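Wrist cameras on the pegboard cell, part two
20 Dec 2025

The first part of this, back in July, compared fingers. I settled on the Erkik parallel fingers with the flat pads and haven't regretted it much, apart from the pads picking up dust. What was left over was the camera question. The wrist camera we had been using, a Vistwood module with a fixed wide lens, was chosen mainly for fitting in the bracket. Lev Zakharchenko had a Wondport module spare, with a narrower lens and manual exposure that survives a power cycle, so I spent most of two weeks swapping between them.

The cell is a desk-height board with hooks on it and a small set of hand tools. The job is to find a tool, find the hook or find the place where the tool meets the hook, and take hold of it without dragging anything sideways. The controller is a Levchenko, the older one with the fan. Nothing in the motion code changed between runs. Both cameras ran at the same resolution and frame rate, and both went through the same detector, retrained once on images from each.

Test conditions, for anyone wanting to repeat it:

Approach height 200 mm above the board, measured from the pads.
40 approaches per camera per tool.
Ceiling lights on, blinds down.
Exposure locked on the Wondport, automatic on the Vistwood (it has no usable lock).

I did one set with the blinds up and threw it away. The sun moved during the run and the numbers for the second half were rubbish for both cameras.

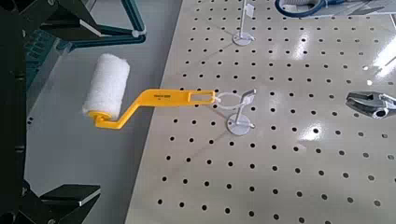
Occlusion is the thing I had argued about with Lev beforehand. His view was that a wrist camera should see as little of its own arm as possible, and that every pixel of black metal is a wasted pixel. Mine was that some of the hardware in view is useful as a fixed reference. The paint roller is the tool that separates the two positions. It hangs out to one side, past the edge of the board, and the part that matters for unhooking it is the slot at the end of the yellow handle where the white wire goes through. With dark arm parts taking up the left of the view, the fluffy cover still sits clear over the grey floor and the slot is nowhere near them. So for the roller the arm costs nothing. It would cost a good deal if the roller hung the other way and the slot were on that side, and I have to give Lev that one.

The harder problem with the roller is depth. The wire is thin and the stereo match on it is poor with either camera. I gave up on measuring it and fitted the handle instead, which is flat and a strong colour, then worked out the slot from the end of the handle. The detector finds the yellow plastic without fuss under both automatic and locked exposure. It was the only tool for which I could find no meaningful difference between the modules.

Lens choice next. The wide lens has the obvious benefit that the tool stays in view right up to contact. The narrow one loses the far end of anything long in the last part of the approach, and the controller has to finish on the last good estimate. I had expected this to be a serious fault. In practice the Levchenko holds its pose well enough over that distance that the estimate is still good when the pads arrive. What I had not allowed for was distortion on the wide lens. The rows of holes in the board are a free calibration target, and when I fitted straight lines to them the residuals towards the corners were 3 pixels even after correction. At the centre they were fine. A recalibration with more corner views brought this down slightly and I stopped there.

Using the holes as a running check turned out to be the best thing in the whole exercise. If the fitted grid and the arm's own idea of its position disagree by more than a small threshold, the approach is abandoned and started again. It needs only a patch of board that is not blown out.

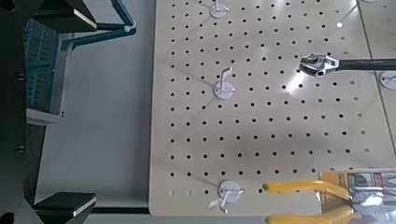
Reflection is where the two modules part company. The board is glossy and cream, the hooks are white, and anything chromed joins in. Automatic exposure does what it is built to do and averages the view, and the view contains a lot of very dark gripper on one side and a lot of very pale board on the other. In this position the black fingers and the dark gripper body take up much of the left, so the meter is pulled towards brightening everything, and the diagonal band of glare across the board gets wider than it needs to be. The polished wrench head then sits on a pale ground with very little to outline it except its own soft shadow. Its black handle is no trouble. The pliers are no trouble either as far as the yellow handles go, but the jaws are under a crinkled clear blister, and I have excluded any estimate that depends on the jaw end.

Locking the exposure on the Wondport, set by hand with the gripper open and no tool held, cured most of this. Hole detection inside the glare band went from hopeless to intermittent. I also tried masking the gripper out of the Vistwood's metering, but the module only offers a centre-weighted option, and that was worse: as soon as the glare reached the centre, everything else went dark.

A polarising film over the lens helped on the board and did nothing worth having on the chrome. It also cost enough light that I had to lengthen the exposure, and motion blur came back on the faster approaches. It is off again.

White hooks on a cream board remain a poor choice. The round bases are found fairly reliably, the upright wires less so. I have been using the base for position and assuming the direction of the hook from the layout file, and that works until someone knocks one round. Painting them is on the list.

Cabling: the Wondport's connector exits on the wrong side for our bracket and the cable has to be taken back under the wrist joint. Leave more slack than looks tidy. I pulled one out at full rotation on the second day and lost an afternoon to what I thought was a driver fault.

The Wondport stays on for now, with the exposure locked and the grid check running. Lev wants the Vistwood back on a longer bracket, offset so that the fingers are only just in view. I'll do that when the bracket is printed. Bolt pattern and calibration files are in the usual folder, and the retrained weights for both modules are there as well. Use the ones with the later date.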